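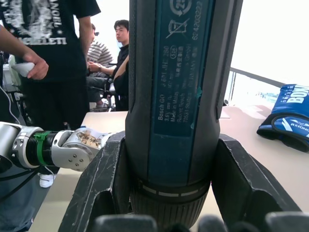

Bosch GO, 3.6V. Label side.

Workroom and Stores Safety Inspection
Site: Ferkuvar, ground floor workroom, battery shelf, tool crib, solvent store, rear corridor
Date of walk: 3 March 2023
Inspector: Meinrad Auer
Accompanied by: Shakuntala Vashisht (stores), Omprakash Dhillon (electrical items only)
Copy to: Sunita Nishad, Pereyra building office

Result codes: OK = acceptable. C = acceptable with comment. X = corrective action needed. N = not inspected on this walk.

Floor area covered by this form is 360 square feet for the stores side. The workroom proper is covered by the same form but is billed under the Pereyra lease, so items marked (P) go to the building office and not to stores.

Section 1. Exits and walkways

1.1 Exit doors open fully from inside without a key. OK
1.2 Exit signs lit. C
Comment: Rear corridor sign is lit but dim on the left half. Lamp type is no longer stocked. Building office to quote for a replacement fitting. (P)
1.3 Walkways clear to marked width. X
Comment: Flattened cartons stacked against the wall between the tool crib and the rear corridor. The stack projects past the yellow line. Same finding as in January. The cartons were moved while I was present, but the finding stands until there is a fixed place for them. Stores suggests the bay beside the scale. I have no objection to the bay beside the scale provided the shutoff valve behind it can still be reached by hand.
1.4 Floor surface free of trip hazards. C
Comment: Threshold strip at the solvent store has lifted at one corner. Screwed down on the day. The hole is worn and the screw will not hold for long. Use a longer screw or plug the hole.
1.5 Stair nosing at rear step intact. OK

Section 2. Fire equipment

2.1 Extinguishers in marked positions. OK
2.2 Extinguisher pressure in the green band. OK
2.3 Inspection tags current. C
Comment: The 10 pound dry chemical unit by the tool crib has a current tag, but the monthly initials are missing for January. Initials are not to be filled in after the fact. Leave the box blank and continue from this month.
2.4 Fire blanket accessible. X
Comment: Blanket pouch is hung behind the apron hooks. Two tugs were needed to get past the aprons. Move the hooks, leave the blanket. The pouch height is correct where it is.
2.5 Sprinkler heads clear of stored goods. OK
2.6 Smoke detector test. N
Comment: The panel contractor, Buvodetti, tests on its own schedule and did not want the zone tripped twice. Report to be attached when received.

Section 3. Electrical, fixed

3.1 Panel door closes and latches. OK
3.2 Panel directory legible and correct. X
Comment: Dhillon traced the circuits. The breaker labeled "bench east" feeds the corridor outlets and the water heater. The bench outlets are on the breaker labeled "spare." Directory to be retyped. Handwritten corrections in pencil were already on the card, some of them wrong, and should not be copied across without checking.
3.3 Clear space in front of panel. OK
3.4 GFCI outlets trip and reset. C
Comment: All trip. The outlet beside the sink resets only on a firm push. Replace at next visit.
3.5 Insulation resistance, fixed bench circuits, tested at 500 V. OK
Comment: Readings are on Dhillon's sheet and are not repeated here. Surge-protected strips were unplugged for the test and plugged back in afterward.
3.6 Cover plates present and unbroken. OK

Section 4. Cords and corded tools

4.1 Cord jackets free of cuts and flattening. X
Comment: The orange extension cord on the crib hook has tape over a cut near the female end. Tape is not a repair. Cord was tagged out and taken to stores. Stores may shorten it and fit a new end, or scrap it.
4.2 Strain relief secure at both ends. OK
4.3 Ground pins present. OK
4.4 No power strips plugged into other power strips. C
Comment: One case found under the packing bench, for a label printer and a radio. Separated on the day. The printer now reaches the wall outlet directly. The radio does not.
4.5 Guards fitted on grinder and chop saw. OK
4.6 Grinder tool rest gap within limit. X
Comment: Rest was set back too far from the wheel. Adjusted and rechecked with the gauge. The wheel itself passed the ring test. The gauge belongs on the nail over the grinder and was found in the drawer with the hex keys.
4.7 Soldering and heated tools have stands and are switched off at close. C
Comment: Stands are present. There is no closing check on the sheet by the door. Add a line for it between "compressor" and "lights."

Section 5. Cordless tools and batteries

5.1 Housings free of cracks. OK
5.2 Rating labels legible. OK
Comment: Labels must stay readable for the recall check. Stores had been putting asset stickers over the rating plate on some drills. New stickers go on the side of the handle.
5.3 Chucks and bit holders run true and release cleanly. C
Comment: One drill chuck is stiff and gritty. Clean it and try again before ordering a part.
5.4 Charging area free of paper, rags, and sawdust. X
Comment: Charging shelf is above the scrap paper bin. Move the bin. Shelf surface itself is sheet metal and acceptable.
5.5 Chargers matched to batteries. OK
Comment: Shakuntala Vashisht has color-coded the chargers and packs with paint pen. The coding is consistent and should be written up on the shelf so that it survives a change of staff.
5.6 Damaged or swollen packs isolated. C
Comment: One pack in the isolation tin, dated and described. The tin has sand in it as required. The pack has been waiting for pickup longer than the procedure allows. Womham collects on request and needs the form in advance.
5.7 Small tools with built-in batteries not left on charge overnight. C
Comment: The rule is posted at the shelf, but the small tools are charged wherever there is a free outlet, so the notice is not seen. Post a second copy in the workroom.

Section 6. Benches and lighting

6.1 Bench surfaces sound and level. OK
6.2 Illuminance at bench height, minimum 500 lux for fine assembly. C
Comment: Measured with the meter flat on the surface and the blinds closed. All positions pass except the end nearest the corridor, which passes only with the task lamp on. The task lamp is to be treated as fixed equipment and not borrowed. Blinds were closed because a reading taken in daylight says nothing useful for the late shift.
6.3 Light fittings secure, diffusers in place. OK
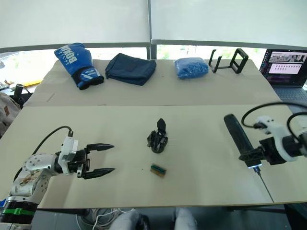

6.4 Glare and flicker. C
Comment: No visible flicker. Some glare from the tube over the sink for anyone seated facing that wall. The diffuser panel there is the clear type and the others are frosted. Swap when the tube is next changed. (P)
6.5 Seating adjustable and stable. X
Comment: One stool has a gas lift that sinks under load. Removed from use. It had been tagged before, and the tag was found on the floor under it. Use a cable tie for tags, not tape.

Section 7. Solvent store

7.1 Cabinet doors self-close. OK
7.2 Containers labeled. X
Comment: A squeeze bottle with a clear liquid and no label. Contents are to be treated as unknown and disposed of on that basis. It does not matter that staff are confident it is alcohol.
7.3 Safety data sheets present and current. C
Comment: Binder is complete for what is in the cabinet. It also holds sheets for products that left the building some time ago. Sunita Shakya has the purchase list and will pull the old sheets.
7.4 Spill kit complete. C
Comment: Gloves missing from the kit, presumably used for something else. Reseal the bag after restocking so that the next person can tell at a glance.
7.5 Rag can lid closes. OK
7.6 Ventilation running. OK
Comment: Tissue held at the grille and pulled flat. Airflow was not measured.

Section 8. First aid and eyewash

8.1 First aid box stocked against list. C
Comment: Small bandages low. Burn gel out of date and discarded.
8.2 Eyewash flushed weekly, log signed. OK
8.3 Eyewash water clear. OK
Comment: Slight rust color in the first second of flow, then clear. Normal for this line. Run it before reading it.
8.4 Emergency numbers posted. X
Comment: The sheet by the phone still shows the previous building office number. Replace.

Corrective actions

1.3 Fixed place for flat cartons. Vashisht.
2.4 Move apron hooks. Vashisht.
3.2 Retype panel directory. Dhillon.
4.1 Repair or scrap orange cord. Stores.
4.6 Closed on the day. Return gauge to nail.
5.4 Move paper bin. Closed before I left the building.
6.5 Replace stool. Nishad to approve.
7.2 Dispose of unlabeled bottle. Shakya.
8.4 New phone sheet. Nishad.

Items marked C are not tracked individually but will be looked at on the next walk. A C item found unchanged on the next walk is raised to X.

Comments received after circulation

Nishad: Stool approved. Please order the same model so the spare casters fit. For 1.2, building office wants to know whether the sign has battery backup before quoting.

Dhillon: 1.2, yes, it has. For 3.2, I want to pull the cover on the "spare" breaker before I retype anything. The conductor size there looked right from the front, but I did not have a clear view of the neutral. Needs the workroom off for part of a morning.

Vashisht: 1.3, bay beside the scale is marked out. The valve can be reached. 5.6, Womham form sent, no pickup day given yet.

Auer: 3.2 stays open until the cover has been off. Send me the revised directory as a file and tape the printed one inside the door.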